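Mar 27, 2025

Bench notes, bowl task, teleop. Mostly for me and Angeliki, Vangelis read if you want to.

Picked up where we left off with the Kodon controller. New firmware loaded before I got in (thanks Manolis) and the lag on the wrist axis is a lot better, still a bit of a drag when you reverse direction quickly. Not bad enough to stop for. Re-zeroed both arms, checked the gripper opening against the old numbers, fine.

Task is still bowl from one table to the other, then cup, then utensils. Doing bowl only until that's boring. Target is 249 good demonstrations before Lytvynenko wants the first batch, and Evanthia says 700 by May if we want the cup and the utensils in there as well. We'll see. I did 35 this morning and threw out 12, so call it a slow start.

Reasons for throwing out, from the scribbles on my pad:

- bowl slipped in the fingers on the way up, regrabbed. Could keep as recovery data but we agreed to keep those separate so into the other folder
- me dithering. Long pause over the gap while I decided which way to turn the wrist. The policy learns the pause, we saw that last time with the lids
- started recording late, first bit of the reach missing
- cable caught. My own fault, didn't look

Grasp: rim pinch, one finger inside the bowl, one under the edge. Tried coming straight down from above first and the rim just skates away on the marble pattern top. Coming in low from the side and tilting the bowl as you lift is much happier. Evangelia does it with less tilt than I do and hers look smoother in playback, so I should probaly copy her. Want both of us in the set anyway, different hands.

Cable loop off the wrist module needs to stay wide. If you tidy it up it pulls tight when the forearm rolls and you can feel the arm fighting you through the handle. Leave it alone. Yes it looks messy.

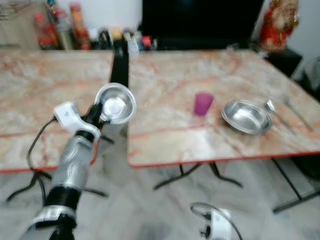 How many demonstrations does it need before it can do the bowl by itself?

Depends mostly on how much the start positions vary. If the bowl always sits in the same spot a few dozen clean runs will get you something that looks good and falls over as soon as you nudge the table. With the bowl moved every time, and two people driving, we're planning on 249 for the bowl alone and then testing before anyone records more.

Start positions: using Angeliki's list from the shared sheet, go down it in order, no picking favourites. I caught myself putting the bowl near the front every time, easiest reach. The back positions are horrible with the left arm, elbow comes up and you lose sight of the fingers. Do them early in the session while your shoulders still work.

Hand guiding vs remote. Tried a short block of hand guiding after lunch, motors slack, just pushing the arm through it. Nicer to do, you can feel the rim. But your own arm is all over the camera view and the gripper close has to be done on the foot switch, so timing is off. Manolis thinks hand guiding is fine for teaching the approach poses and nothing else. I agree I think. Staying with remote for the main set, keep the hand guided ones tagged HG and don't mix.

Speed. Went slower in the last block on purpose and playback was worse, lots of little corrections that you don't notice while driving. A steady medium pace is better than careful. Write this on the wall somewhere.

Glare on the steel is a nuisance. Inside of the bowl goes nearly white at some angles and the segmentation loses the base. Vangelis suggested dulling it with spray, I'd rather keep the shine and have it in the training data, people's bowls are shiny. Asked Evanthia, waiting. Estetano have matt ones in the catalogue if we give in.

Fault at the end of the day: right gripper reported closed when it wasn't, twice. Restarted the driver and it went away, so not fixed. Logged it with Konberg support, ticket is in the usual place.

To do
- swap the foot switch lead, it's crackling
- playback of the kept runs, someone who isn't me to score them
- ask Evangelia to do the back positons next session
- decide place height. I'm letting go just above the table, Evangelia sets it right down. Needs to be one or the other before we get much further in
- cup: try a side grasp low down, the top is wider so going in high pushes it up out of the fingers, I suspect. Not tested
- back up the drive BEFORE the next recording, not after

Arms parked, power off at the wall, controller left on charge.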